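Robots and Cubes: My Afternoon at the Hekthorpe Open Day

I've been meaning to get over to Hekthorpe for years (it's only 20 minutes from my house!) and in October I finally made it to their open day. The big draw was the robot demo at the back of the Putent building, and I got there early enough to get a decent spot. They'd set out 50 chairs and I think half of us ended up standing anyway, because everyone wanted to be closer.

The job is simple enough to explain to a kid: little colored cubes, a grid laid out in blue tape, and robots that have to pick the cubes up and move them. Watching it is another thing. I was hooked in no time.
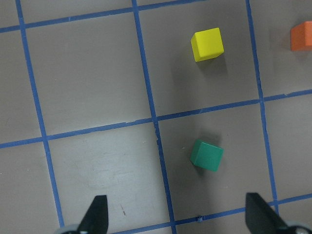 Gripper open, with the green and yellow cubes ahead of it.

Ailbhe Keane ran the session and she was great — patient with the kids, and just as patient with the man next to me who wanted to know what everything cost. She told us they'd done 260 practice runs getting ready for the day. I asked her if she still enjoys watching it after all that and she laughed and said ask me tomorrow. 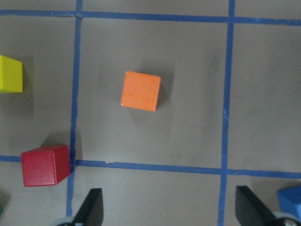 Orange in the middle of its square, red sitting right on the tape.

I really liked the views from down by the gripper. You get such a different feel for how close those fingers have to come to a cube before anything can happen, and I caught myself holding my breath more than once. My nephew would have loved it, and I'm bringing him next year whether his mother likes it or not.

The demo was supposed to last 40 minutes, but the questions kept coming and I missed the start of the Lynch talk upstairs. No regrets!

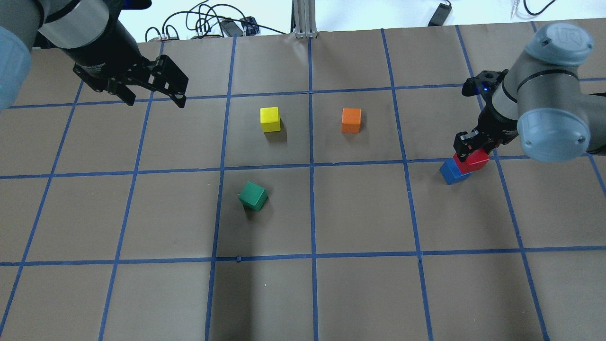
After that I wandered down to the Stendlow room for coffee and a very good slice of lemon cake, and got chatting with a couple who had driven in for the day. They liked the cubes best too. If you're thinking of going next time, park on the far side and walk over — the front lot was full before lunch.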